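Cotenard Two-Arm Folding Station
Set-up and Service Guide

Section 11. Recovering from a grip fault

11.1 When this section applies

Use this section when the controller stops a folding cycle and shows GRIP FAULT L, GRIP FAULT R, or GRIP MISMATCH. Left and right always mean the robot's own left and right. An operator facing the station from the front of the table sees them reversed.

GRIP FAULT means one gripper closed further than the set cloth thickness allows. Either the cloth slipped out or the fingers missed it. GRIP MISMATCH means both grippers report cloth, but the two arms disagree about how far apart they should be. The usual cause is a garment that was pulled tight while one end was still pressed to the table.

CAUTION: The arms hold position under power after a fault. Do not pull the cloth free by hand. A joint that is released under tension can swing toward the operator.

11.2 Making the station safe

1. Press HOLD on the controller. Wait for the status line to read HELD.
2. Keep hands outside the table edge until the status line has changed. If it does not change, use the emergency stop and go to 11.5.
3. Write down the fault code and the step number. Both are cleared at restart.
4. Check that no cable is caught between an arm and the table.

Note: An emergency stop cuts motor power and the arms will sag. Use HOLD whenever the arms are still and nobody is in reach.

11.3 Releasing the garment

1. Select SERVICE, then RELAX. Joint torque drops over 2 seconds.
2. Open the gripper named in the fault code. For GRIP MISMATCH, open the right gripper first.
3. Let the cloth settle, then open the other gripper.
4. Select RETRACT. Both arms lift clear of the table.
5. Remove the garment and look at both ends for pulled threads.

Do not skip step 1. In July, a station at the Pratberg site was opened without RELAX while a sweatshirt was stretched between the arms. The left arm jumped and bent a finger mount. Tanko Yusuf's report on that fault is the source of the order given above.

11.4 Checking the grip before restart

1. Wipe the finger tips and pads with a dry cloth. Lint from brushed cotton builds up on the pads and lets the fabric slide.
2. Look for cracked or loose fingers. Replace fingers at 3,000 closures even if they look sound.
3. Lay a test garment flat and run GRIP TEST at low speed.

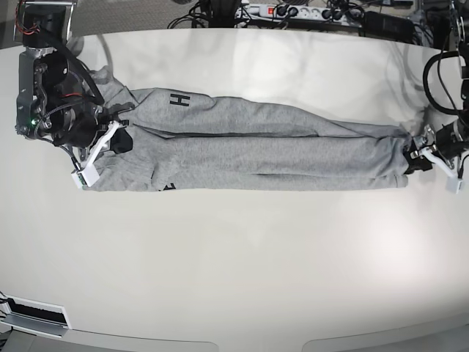
4. Compare the closing values for the two grippers. A difference of more than 16 counts fails the test.
5. If the test fails, run ZERO GRIPPERS with no cloth on the table and repeat from step 3.
6. If it fails a second time, leave the station in HOLD and tag it out.

Note: Thick seams and gathered fabric raise the closing value. Use the same test garment each time and place it the same way around.

11.5 If the arms do not respond

Press the emergency stop, switch off the station supply, and leave it off until the controller screen is dark. Support an arm from below before moving it by hand. Restart only after a service technician has read the fault log. Purgate service requests go to Samran Ongart with the fault code, the step number, and the last GRIP TEST values.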